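Thread: how we are planning the gripper budget for next year at Pundness. I promised this to a few people, so I write it down in pieces.

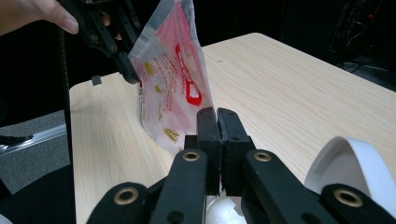

Two hand-held grippers at the table, one with the corner of a plastic bag.

1/ We are a small group and we do packaging handling. Bags, pouches, everything that bends. Most of our money does not go to robots. It goes to hand tools, pads, cables and tables. When I made the first budget I did not understand this at all.

2/ My first spreadsheet had one line called "grippers". Now the same line is split into body, linkage, fingertip pads, bolts and "other". The "other" is still too big and I am working on it.

3/ Look at the pads on the nearer gripper. The edges are worn. The rest of a gripper can live a long time, but pads are a consumable, and I now plan them like printer paper. If your finance office asks for a category, do not let them put pads under equipment. They will ask you for a serial number.

4/ We have quotes from two suppliers, Dallcombe and Nultis. Dallcombe sells the complete gripper and the spare pads only in packs. Nultis sells every part alone, but the shipping is paid for each order, so small orders are expensive.

5/ The quote from Dallcombe came on Thursday: 654 for a set of 2 grippers, before tax, pads included. Spare pads are in packs of 4. I asked if they can mix pad types in one pack. Still no answer.

6/ Somebody asked me why we buy in pairs. A bag is a good answer. With one gripper you can pick it up, but for holding it open or turning it you want a second one. So for planning, our unit is the pair, and a spare pair is a separate line — I do not hide it inside the first one.

7/ Things I forgot in the first version: cable ties, a second power strip, a storage box for the tools, and the bags themselves. Test objects cost money too! Printed bags get wrinkled after many grasps and then they behave differently, so we replace them often.

8/ Also people's time. For hand-held work the operator is the biggest cost in the whole plan. I count setup and cleanup as paid hours. In our case it made the total look ugly, but the total was ugly before also, only we did not see it.

9/ About the arm: we want to rent the Nkosi in June and not buy it yet. The rent includes service, and we can learn if the payload is enough for filled bags. If we buy, it goes into the next budget year. I keep a line for the mounting plate in both cases, it is not included in the rent.

10/ My order of buying for now: pads, spare pair, test bags, then the arm rental. The new table can wait, the wooden one is fine.

11/ If you have experience with Nultis delivery times to a university address, please write to me. Their website gives one number and their email gives another — I would like to know which one is true before I sign.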